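Household Tasks Program Completes First Collection Period

The Guerreiro Institute is pleased to report that its household tasks program has concluded its first period of recorded demonstrations. Operators working by remote control guided a two-armed robot through the collection of litter from a living area floor, and 476 demonstrations were accepted for training. A further 34 were set aside after review.

The program is directed by Dr. Laurinda Mota, with Guoqing Ding responsible for operator instruction. Each operator completes five practice sessions before any recording is kept. 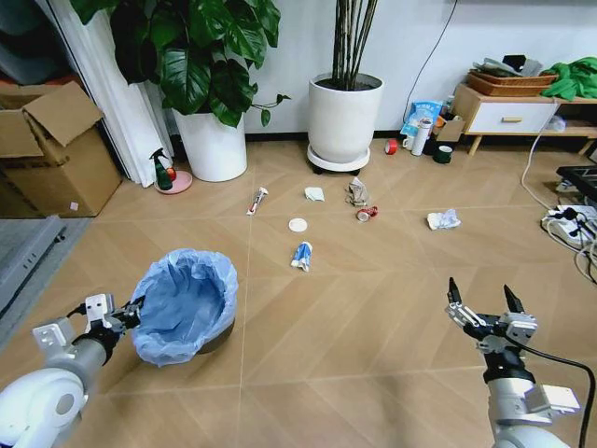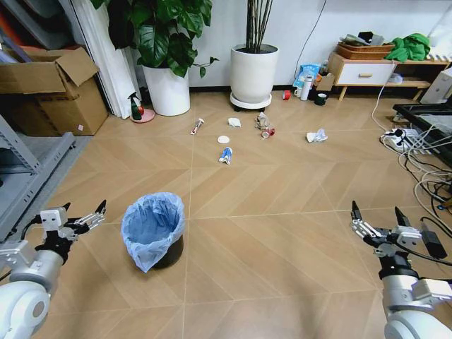 Litter collection with a lined trash can, household tasks program.

Operators are asked to work at an even pace and to avoid correcting small errors by sudden movement. Soft items such as tissues and wrappers remain the most demanding, and Mr. Ding has revised the written guidance on grasping them. The new version — now in its second draft — will be distributed to all operators in June.

The Institute thanks Sillano for its support of the operator stations and Nizar Geagea for his work on the review software. The second period will add table clearing and the sorting of laundry, with a target of 963 accepted demonstrations across all tasks.

Staff members who wish to train as operators should write to Zulmira Loureiro in the program office. Prior experience with remote control equipment is not required.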